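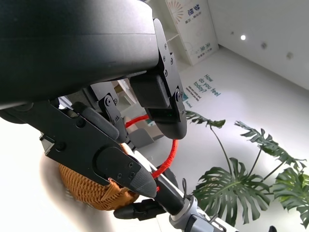 About Jidbridge

Jidbridge tests robot hands. Companies that need to pick things up with a machine come to us when they have a short list of grippers, arms, wrist cameras or controllers and want to know which ones will do the job. We run the trials, write down what happened and hand over the results. We don't sell hardware and we don't take a commission from anyone who does.

How we started

Emerson Bastos and Marcelle Rey worked together at a packaging plant in Allthorpe, where they were asked to choose a gripper for a new line. The data sheets gave grip force, stroke and weight. None of them said what would happen with a bag that sagged or a handle that swung. They bought 2 models, bolted each one to the same arm and spent a month finding out. Other plants heard about the report and asked for one of their own, and after a while that was the whole job.

We are now 13 people. Most of us came from maintenance, machine building or warehouse work, and a few came straight from school.

What we test

Grippers take up most of our time. We work with two-finger parallel and angular types, three-finger hands, suction cups and soft fingers. We also compare fingertips, and a change of pad will often do more for a customer than a change of gripper. Flat rubber, ridged rubber, pointed tips and rounded tips all behave differently on woven, coated or floppy surfaces.

Arms are tested for reach, repeatability and how they behave near the edge of their rated load. Wrist cameras are tested for what they can still see once the fingers are closed around something, a point many buyers forget until the fingers are in the way. Controllers are tested for delay, recovery after a stop and how long it takes a new operator to learn them.

The Mathew set

Every gripper that comes through our door is run on the same collection of things, which we call the Mathew set after the street where our first shop was. It has 95 items. Some are easy, such as boxes and cans. The rest were added over the years after they caused trouble for a customer: baskets, cords, rods with clips and collars on them, wire hangers, net bags, things with two handles, things that are heavy at one end. An item stays in the set until it wears out, and then we replace it with the closest match we can find.

Each item is tried from 6 approach directions. Operators record whether the grip held, whether the item turned in the fingers, and whether anything was marked or bent. A failed grip is logged the same way as a good one and goes into the report with the rest.

We run trials in ordinary rooms as well as on the bench. White walls, ceiling spotlights, house plants and furniture all change what a camera picks up, and a gripper setup tuned on a dark test table may need new settings before it works anywhere else.

People

Emerson Bastos runs the company and still does the first site visit for new customers.

Marcelle Rey is head of testing. She wrote the trial procedure and approves every change to it.

Valentin Lacroix looks after arms and mounting. If your gripper has an odd bolt pattern, he will make the adapter plate.

Maarja Rätsep handles cameras and calibration, along with the software that stores trial records.

Maëlys Besson trains operators and schedules the rigs. She is the person to write to about dates.

Where we are

Our workshop is in Nillwood, on the ground floor, with a loading door at the back for crates and pallets. Visitors are welcome while their own equipment is being tested. Please let us know ahead of time, wear closed shoes and leave loose scarves and lanyards at the front desk.

We close for two weeks each July to service the rigs. Equipment can still be delivered during that time, and trials start again in the order it arrived.

Working with us

Send us the make and model of what you want compared, and a list of what it has to pick up. Samples of the real items are better than a list. We will reply with a test plan and a fixed price.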